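Home | Issues | Reviews | Shop Talk | Subscribe

Bench Notes: three weeks with the Drisham two-arm practice kit
Sun 16 April

So I finally did it. After grumbling in this newsletter since November about how much I wanted a two-arm setup and how little room I have for one, I signed up for the Drisham simulator package from Tunudar and have been living in it every evening since. My tea has gone cold more times than I'd like to admit.

Quick recap for new readers. Drisham is a software kit, all of it. You get a virtual workcell with two arms, a table, a bunch of household-type items to drop on it, and a set of ready-made tasks you can run, change, break and run again. You drive the arms with a game controller or a script, and the kit records everything as you go. The home license was 70 dollars a month when I signed up, and the lab license is 1193 a year, with more seats and a proper support line. I'm on the home one, paid for out of my own pocket, same as everything I review.

Install was the worst part. The download is big, the setup tool asked me for a folder and then ignored the one I picked, and I had to start over after it filled up the wrong drive. Once that was sorted it ran fine on my four-year-old desktop (fans howling, but fine!). If you have a laptop with no real graphics card, try the free trial first, please.

The default cell is what I've been using most. Two white arms come in over the back of a brown table, each with a parallel gripper, and you pick a task from the list on the left and go. I started with the carton tasks, which sound dull and kept me up until one in the morning. You pick a carton up with one arm and bring it somewhere useful, and the other arm has to be ready for whatever comes next. My first dozen goes were awful. I kept squeezing at a bad angle and sending the thing skating off toward the far edge.
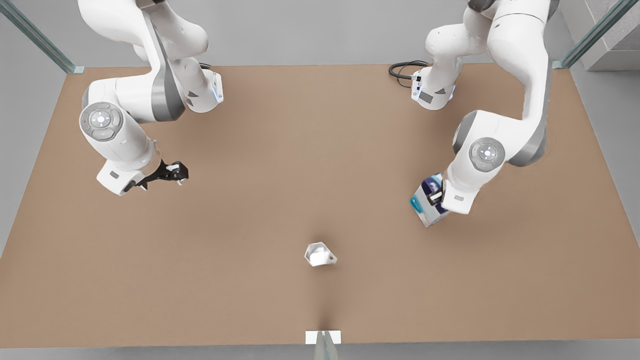 Drisham's two-arm cell, with the left arm holding a carton and the right gripper open.

What got me past that stage was slowing everything down. There's a speed slider in the corner of the control window that I completely missed for the first two days, and at half speed the whole business feels calm and sort of pleasant. I'd come in high, line up the fingers, lower, close, wait a beat, lift. Then I'd bump it up a notch and do it again. By the end of the first week I could get through the starter set without swearing, and my nephew, who is eleven, was doing it faster than me by the weekend. I've decided that's down to his thumbs.

Now, the arms themselves. They move with a believable bit of weight, and if you swing one too hard you can feel (well, see) it overshoot. The joints have limits and the kit won't let you cheat past them, so you do end up planning how you'll get an elbow out of the way before you commit. I clonked the two arms together constantly. There's a soft warning chime when they get close and I found it so annoying I turned it off, then turned it back on an hour later with my tail between my legs.

The manual is a mixed bag. The section on scripting is great, clear as anything, with short samples you can paste straight in. The section on grip settings reads like it was written on a bus. I wrote to Tunudar about it and got a very kind reply from Erzsébet Hegedűs on their support desk, who sent me a page of notes she'd put together herself and said the rewrite is in the works. Her notes should be the manual! The tip that helped me most was to set the closing force low and bring it up a little at a time, especially with anything light like a paper cup, and to stop fiddling with the friction numbers until the force is right.

The other thing I want to talk about is the camera views, and I think they're the best reason to pay for this kit. Besides the wide view you can switch to close-up ones down by the grippers, and you can record several at once and play them back side by side.
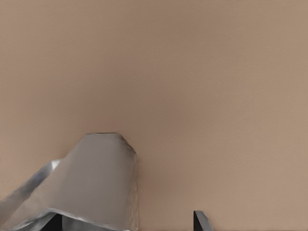 I'd been ignoring those close views for the first week, figuring the big picture was all I needed, and my grasps were sloppy as a result. Once I started checking up close before I committed, I got a lot better at judging where the fingers were compared to the tabletop. It takes some getting used to, as there's very little in there to tell you which way is which when you're pointed at bare table, and I did get lost more than once. I now keep the wide view on one monitor and a close one on the other and flick my eyes between them like I'm watching tennis.

Recordings pile up fast, by the way. I had 1072 of them before I thought to look at the folder. You can set a limit in preferences, and the sorting tool lets you toss the failed runs in one click, but neither is switched on when you install. Go do that first.

How does it stack up against the Plandwood kit I reviewed last year? Plandwood has prettier menus and a much friendlier first hour. It also only gives you one arm unless you buy the add-on, and the full bundle came to 1475 when I priced it. El Idrissi's online course works with either one, and I'm halfway through it now using Drisham. So far all the exercises have loaded without a fuss, apart from one stacking lesson where I had to swap in a different object from the library.

Gripes, quickly: no undo on table layouts, the reset button sits right next to the save button (why??), and the license check needs an internet connection every single time you open it. I'd also love a few more tabletops.

I've renewed for another month. Next issue I'll have a go at handing things from one arm to the other, which so far I've managed exactly twice. If you've cracked it, write in and tell me your settings.

14 comments | 37 shares

Contact the editor | © Bench Notes | Back to top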